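Urnton Toy Library: Spring Room Check
Rooms: Rilska Room, Rutherford Room, front hall
Done Wednesday before opening, with comments

Entrance and hall

Front door closes by itself and latches: OK
Ramp handrail firm: OK
Comment: the new screws are holding beautifully, what a difference from the winter check!
Hall mat lies flat: NEEDS ATTENTION
Comment: one corner is curling again. Tape for now, please, and a heavier mat when the order goes in.
Fire extinguisher tag in date: OK

Rilska Room (under threes)

Outlet covers in place: 8 of 9
Comment: the missing one is behind the book bin. Spares are in the desk drawer.
Soft blocks, seams and zippers: OK
Small parts kept out of the room: OK
Comment: great work on this. Every bin got sorted, even the animal bin, and the room looks so much calmer.
Window cord wrapped on its cleat: OK

Rutherford Room (building and crafts)

Baseplates free of cracks and sharp corners: OK
Loose bricks off the floor at closing: OK
Scissors counted back into the rack: 17, all there

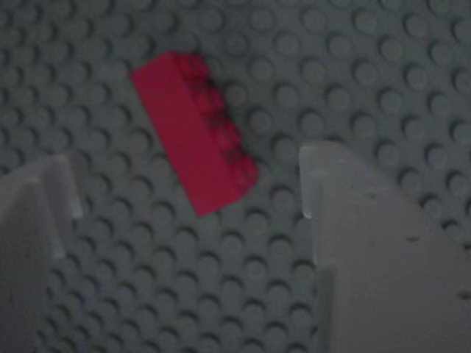
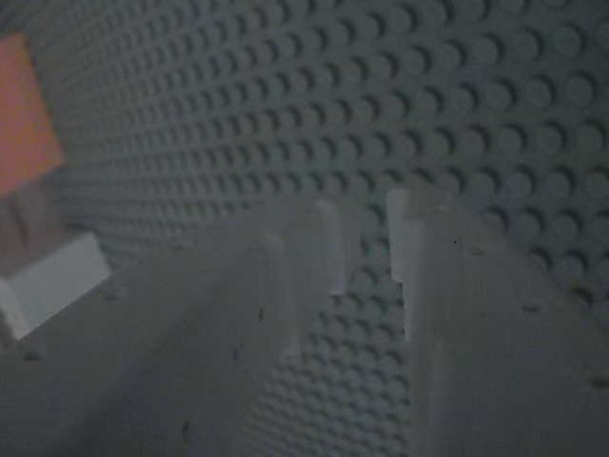
Gray studded baseplate, Rutherford Room.

Zukley shelf unit fixed to wall: OK
Comment: both brackets are tight. I gave it a good hard pull and it didn't budge (hooray).
Glue and paint stored above child height: NEEDS ATTENTION
Comment: two bottles on the low cart. Move them up, and label the shelf while you're there.
Table edges, splinters: OK after sanding

Kitchen corner

Kettle cord out of reach: OK
First aid kit: short on small bandages and wipes
Comment: I'd love a bigger kit. There is $400 left in the safety budget and this seems like a lovely way to spend some of it.
Cleaning sprays locked up: OK

To fix before the next check in April: mat, outlet cover, paint bottles, bandages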